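Search this site
Search

Course Handout 6: Cold Storage of Fresh Fruit
Postharvest Handling, Unit 2
Surachet Kaewmanee

1. Respiration and heat

Harvested fruit continues to respire. Sugars and acids are oxidized, and carbon dioxide, water vapor and heat are released. The rate depends mainly on temperature. As a working rule, respiration doubles or triples for each 10 °C rise over the normal handling range. The ratio of the two rates is written Q10 and is not constant; it is usually higher near 0 °C than near 20 °C.

Room load is the sum of field heat, heat of respiration, transmission through walls and floor, air exchange at doors, and equipment (fans, lights, lift trucks). During loading, field heat dominates. Once pulp temperature is at set point, respiration and transmission are the main terms.

Worked case. The Bremis room receives 2,000 kg of apples per day in the loading period. Pulp temperature on arrival is 13 °C and the set point is 1 °C. Taking specific heat as 3.8 kJ/kg·K:

Q = 2,000 × 3.8 × 12 = 91,200 kJ per day

Divide by 86,400 s to get a mean load of 1.06 kW. Size for the peak hours of pulldown. The mean is only a check.

2. Climacteric and non-climacteric fruit

Apples are climacteric. Respiration and ethylene output rise together at the onset of ripening, and the fruit will ripen off the tree. Lemons are non-climacteric. They show no such rise, and their ethylene output stays low unless they are injured or decayed. Added ethylene removes green color from lemon peel but does not ripen the flesh.
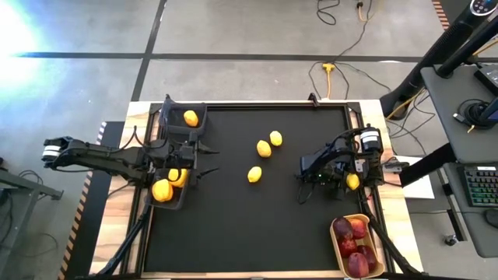
Fig. 6.1. Lemons and apples. The lemons are non-climacteric; the apples, in the wooden tray, are climacteric.

The two should not share a long-term room. Their temperature ranges do not overlap: most apple cultivars are held between -1 and 4 °C, while lemons held for long periods below 10 °C are at risk of chilling injury (pitting, membrane staining, red blotch). Ethylene from apples also speeds loss of the green button on citrus, which opens a path for Alternaria.

3. Humidity and weight loss

Water loss is driven by the vapor pressure difference between fruit and air. Keep relative humidity at 90 to 95 percent for both crops. A large coil surface run at a small temperature difference holds humidity better than a small coil run cold. Record weight on the Wurnura log sheet with the crate tare already subtracted.

Problem set: Section 1 with a 4 °C set point; then repeat with 155 crates at 18 kg each. Show units.

Last updated: 13/12/2019

Comments

Andreadis: Is the 3.8 figure for whole fruit or flesh only?

S. Kaewmanee: Whole fruit. Use it for all cultivars in the problem set.

zunport_cold: The July version had the set point at 0 °C. Which one applies to the quiz?

S. Kaewmanee: 1 °C.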